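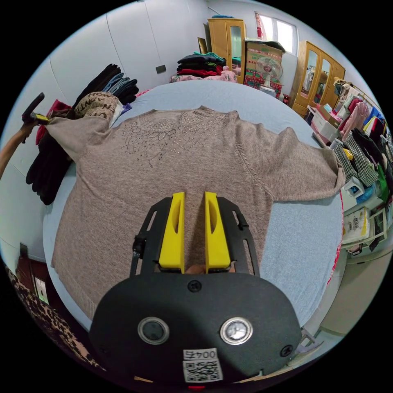

An afternoon at the cortisol laboratory in Gandton

Posted 5 Jan 2019

In November I went to the open day of the Golus Laboratory in Gandton, where they measure hormones for research groups and for a few hospitals. I had wanted to see such a place for a long time. I teach biology to adults in the evening, and every year there is a student who asks me how one can know the amount of a hormone in a person, and I answer with a drawing on the board which I do not fully trust myself.

The laboratory is on the upper floor of a building behind the bus station. The entrance is difficult to find. I walked first into a dental practice, and the lady there pointed me to the other staircase without looking up, so I suppose I was not the first.

We were a group of 14 visitors. Tsung-han Lai, who manages the sample reception, gave us visitor coats and asked us to put our bags in the lockers. My coat was too long and I had to hold it up on the stairs.

What they measure and why

Most of the work in Golus is with cortisol. In the newspapers it is called the stress hormone, and Mr. Lai told us that he does not like this name very much. Cortisol is made in the adrenal glands, which sit on top of the kidneys, and it helps to keep the blood sugar and the blood pressure in order. It goes up when we are frightened, but it goes up also every morning when nothing frightening has happened. In a healthy person with normal sleeping hours it is highest shortly after waking and lowest near midnight. A single value without the hour written next to it is therefore of small use.

He showed us the reception book from an earlier year, with a column for the hour of collection. In many rows this column was empty. Those samples they still have to store, and the research groups still have to pay for them.

The saliva room

The first room was for saliva. A participant in a study chews on a small cotton roll, puts it in a tube, and keeps the tube in the refrigerator until it can be sent. In the laboratory the tube goes into the centrifuge and the clear liquid comes down to the bottom. We were allowed to try the cotton roll. It tastes of nothing and after one minute the mouth is completely dry. One visitor could not produce enough and was a little ashamed, but Mr. Lai said that coffee and nervousness both do this.

One must not eat or brush the teeth before the sample. If the gums bleed, even a little, blood comes into the tube, and there is much more cortisol in blood than in saliva, so the result becomes too high. I did not know this and I have written it in my notes for the course.

After this we saw the plates. Hanan Tannous does the immunoassays and she explained the principle better than I have seen it in any schoolbook. The small wells of the plate are coated with antibodies that hold cortisol. One adds the sample, and one adds also a fixed quantity of cortisol which carries an enzyme. The two compete for the same places. If the sample contains a lot of cortisol, little of the enzyme kind finds a place, and at the end the color is weak. So a pale well means a high value. I had drawn it the wrong way on my board, for how many years I prefer not to calculate.

I asked her what happens when another hormone looks similar to the antibody. She said it is a good question and a daily annoyance. Cortisone, for example, is present in saliva in considerable quantity, and some antibodies catch a part of it. For this reason they send a portion of the samples to the other instrument.

The mass spectrometer

The other instrument stands in a room of its own, because of the noise of the pumps. It separates the substances first in a thin column and then weighs them, so to say. We could look at the screen while a sample was running. There was a flat line for a long time and then two narrow peaks, first the one for cortisol and later the one for cortisone. I must admit I was more moved by this than I expected. The rest of the group wanted to go on to the coffee.

Each run takes roughly 5 minutes and the tray holds 200 vials, so it works through the night with no person present. When there is a fault, the machine sends a message to the telephone of Ms. Tannous. She did not look happy when she told us.

Hair

The last station was for hair. I had believed that hair is only used to find drugs, but a little cortisol goes also into the hair while it grows. Hair on the head grows near to a centimeter in a month, so the part nearest to the scalp tells something about the recent weeks. The strand is washed, cut very fine or ground to powder, and left in methanol until the next day.

Here there was a small discussion. Cameron Moncrieff, a visitor who had come from Cumcombe and works with horses, wanted to know if one can see in the hair that an animal had a hard winter. Ms. Tannous was careful. She said that one can compare groups, but for one horse or one person she would not promise anything. Washing and sun take out some of the hormone, and how it enters the hair is still not understood in all details. Mr. Moncrieff said that he can buy such a test by mail. She answered that she knows.

I would have liked more time for this topic, but the next group was already waiting in the corridor.

Practical information

The visit is free. You must register before, by telephone, and they answer only in the morning. Children are admitted from school age, but I think a young child would find the hair station long. The tour is in English, and there is a printed sheet in Spanish which was made by Begoñe Montes from the office. It is a good sheet, with a diagram of the competing molecules, and I took a second one for my class.

There is no elevator on the side of the building that visitors use. Coffee is served in the meeting room at the end, together with very good almond cookies from the Orakzai bakery downstairs. The bakery closes early, so buy what you want before the tour.

I have asked if I may come back with my evening course in the spring. Ms. Montes has written that groups are possible when the instrument is not in service, and that I should send her two dates.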